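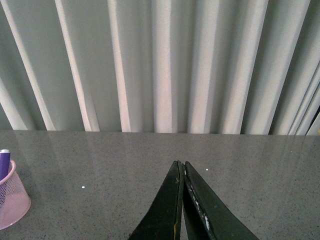 **nprice_** wrote:

Has anyone had blood test results back from the Vorska lab since the surgery switched over to them? My thyroid bloods went off on a Monday and I rang on the ninth day to be told they were "in the queue". The draw itself was fine. I sat looking at a pale grey pleated curtain, much like the one in my photo, and was out again before I'd got bored of it. It's the wait afterwards I'm asking about, because my tablets run out soon and the GP won't change the dose without a number.

Nerys

---

**tinshed** wrote:

Eleven days for mine. Cholesterol and kidney function. The old hospital lab used to do it in two.

---

**S Bhutto** wrote:

I work on reception at a different practice which also sends to Vorska. The letter we were given said the lab was set up for up to 700 samples a day and had 2,107 waiting at the end of the first week. Anything marked urgent is meant to go to the front. Routine thyroid isn't marked urgent unless the GP asks.

Nerys, ask the surgery for two things:

- whether the sample shows as "received" or "booked in" (received only means the van got there)
- whether the GP will issue a month of your current dose while you wait

The second is normally no trouble.

Shagufta

---

**nprice_** wrote:

Thanks, I didn't know those were different. I'll ring at 8 tomorrow and ask for both.

---

**oldgoat64** wrote:

I don't see the problem with a week and a half for a routine test. People got used to next-day results and now they ring up for everything, which ties up the phones for those who are ill. If it was serious they'd have been on to you.

---

**tinshed** wrote:

They can't be on to you if they haven't tested it. My brother-in-law's potassium sat there eight days and when they did look at it he was sent straight in.

---

**oldgoat64** wrote:

Then his GP should have marked it urgent. That's the surgery and not the lab.

---

**S Bhutto** wrote:

Bit of both. A potassium sample also goes off if it stands too long before it's spun, so a high one after a delay has to be repeated. We had 164 repeats in April across the practices in our group. Each one is another appointment with the nurse.

--- 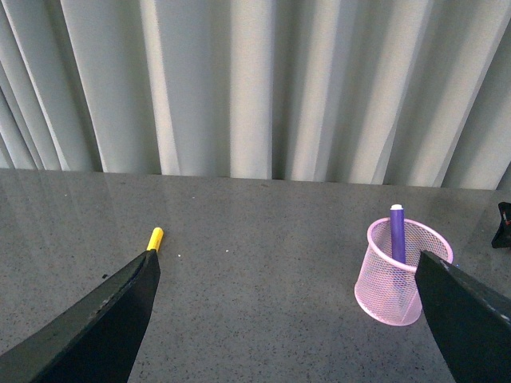
**kelus_road** wrote:

You can pay to skip all this if you're able to. I went to the Yeo walk-in clinic, £30 for a basic thyroid test, results by email the next evening. It's nothing fancy. You get a grey speckled worktop, a light pleated curtain behind it and a nurse who does the form with you. My GP accepted the printout, although I've heard of some that won't, so check first.

---

**oldgoat64** wrote:

There we are. Paying twice for what our tax already covers.

---

**kelus_road** wrote:

I'm not saying it's right. I'm saying it was quick.

---

**tinshed** wrote:

Did they do the full panel or only TSH? The Skarar pharmacy one is a finger prick and only does TSH, and my wife's doctor wanted T4 as well. She had to start again.

---

**kelus_road** wrote:

TSH and free T4, taken from the arm. I wouldn't bother with the finger prick, I couldn't fill the tube when I tried one.

---

**nprice_** wrote:

Update. Rang this morning and was 14th in the queue. The sample is booked in, so it hasn't been lost, but they couldn't give me a date. The GP has done a month's prescription on the same dose and I can collect it this afternoon. The receptionist was very decent about it.

I'll leave the paid test for now. If it hasn't come back by the time I'm halfway through the box I'll look at Yeo.

---

**S Bhutto** wrote:

Good. Check the app as well as ringing. Ours show up there in the evening, usually before the GP has added a comment, so you may see the figure with nothing next to it.

---

**oldgoat64** wrote:

Glad you got the tablets. I still think the phones are the bigger problem. 14th in the queue proves it.

---

**tinshed** wrote:

We can agree on that one. I was 22nd last week.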